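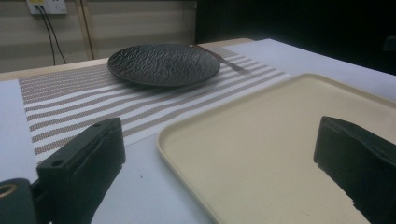

Can people who did not sign up in advance still come to the open day?
Visitors may come without signing up, but the gripper demonstration is limited to people on the list. Walk-ins get a place if one opens up at the door.

OPEN DAY PLANNING MEETING, MARCH
Minutes
Place: Cleltine building, second floor meeting room
Start: 2:00 p.m.
Chair: Mervin Simard
Minutes taken by: Tadhg Hennessy
Also present: two people from the Andrade lab, one from Gevska, one from the front office
Absent: Bralico (sent written comments)

1. Minutes of the last meeting
Approved with one change. Item 4 should say that the freight elevator is available until noon, not all day.

2. Sign-ups
The list stands at 48 names for the demonstration. Mervin wants it closed there. The front office asked if school groups should be counted separately. Agreed that they go on the same list and the teacher gives one phone number for the group. Confirmation messages go out this week with the side entrance as the meeting point.

3. The table demonstration
Most of the meeting was spent on this item. The Andrade lab will show how table handling tasks are recorded with the hand-held gripper. The person doing the recording picks up and puts down ordinary things, and the recordings are later used to train a robot arm. The arm itself will be in the next room with Gevska (see item 4).

Agreed on the place setting: one placemat, one dark plate, one fork, and the cream tray. A glass was suggested and turned down. Andrade does not want anything on the table that can break near visitors. The task will be setting the place from the tray, then clearing back to it. Each visitor group sees it done by lab staff first, and then two people from the group may try.

There was some discussion about whether children should hold the gripper. Gevska was against it on account of the weight. Andrade said it is fine if a staff member keeps a hand on it — they have done it that way before. Left to the staff member on duty.
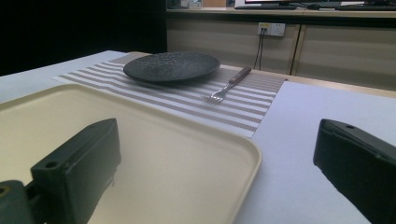
Plate and fork on the striped placemat, with the tray in front and the gripper fingers on either side.

Tadhg asked how far back visitors should stand. Agreed on tape on the floor at the front of the table and along one side. Anyone trying the gripper steps over the tape one at a time. Cables behind the table are to be checked before doors open.

The full run of groups was timed on paper and comes to 68 minutes with changeovers. Mervin thought this was tight and asked for a short break after the third group. Agreed. The schedule will be redone and sent around.

4. Robot arm in the side room
Gevska will run the arm behind the clear screen. Nobody goes behind the screen except the operator. The arm will do a simple pick and place with wooden blocks. If it stops, the operator explains what happened and starts it again. Gevska asked for its own power strip; the front office will find one.

Bralico wrote to ask if its mobile cart could be driven in the hallway. Not agreed. The hallway is the way out and has to stay clear. The cart can be shown parked, inside the side room, with the power off. Tadhg will reply to Bralico.

5. Printed material
The front office has a price for 400 copies of the one-page handout. The text still has last year's room numbers in it and needs to be fixed before it goes to print. Andrade will send two sentences on the gripper in plain words, no more than that.

6. Costs
Printing, tape, signs and coffee come to $675 together. Approved. The screen is already on site and costs nothing extra. Mervin asked that receipts come to him in one envelope this time.

7. Other business
Parking: visitors use the lower lot. A sign is needed at the turn — last year several cars went to the loading dock.
Coats: the rack will be moved out of the demonstration room.
Questions from the public about jobs and robots go to Mervin.

Actions
Tadhg: reply to Bralico, new schedule, floor tape
Mervin: close the list, answer school groups
Andrade: two sentences for the handout, cable check, staff for the table
Gevska: operator for the arm, wooden blocks
Front office: room numbers, print order, power strip, parking sign

Meeting closed at 3:20 p.m. Next meeting in the same room, after the schedule has gone out.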